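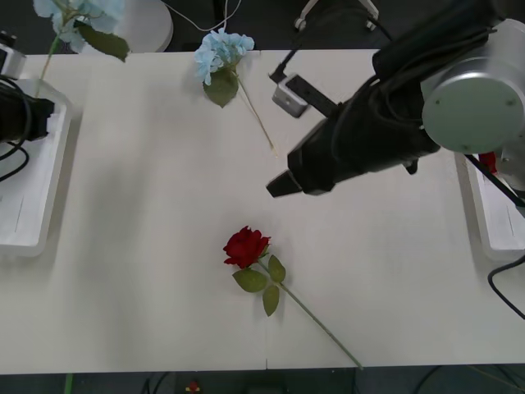

18 avril 2023

Encore une séance au club de Somcombe. Le projet s'appelle Closwood, comme si un nom changeait quelque chose. Trier des roses et des hortensias artificiels avec deux bras, ma nièce le ferait en mangeant une tartine. Zdeňka Machala parle déjà de la démonstration de juillet. Je lui ai demandé ce qu'on démontrerait au juste, elle m'a répondu « la coordination ». Bon.

Mon carnet dit 393 essais depuis le début, dont 179 que j'accepte de compter comme réussis. Zdeňka est plus généreuse que moi.
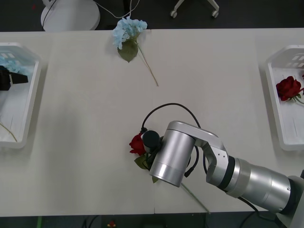

Closwood, le bras au-dessus de la rose rouge.

Ce sont les tiges qui m'inquiètent, trop fines et trop longues pour nos pinces. Relire mes notes sur l'ouverture des doigts avant la prochaine fois, et rendre la clé de la salle.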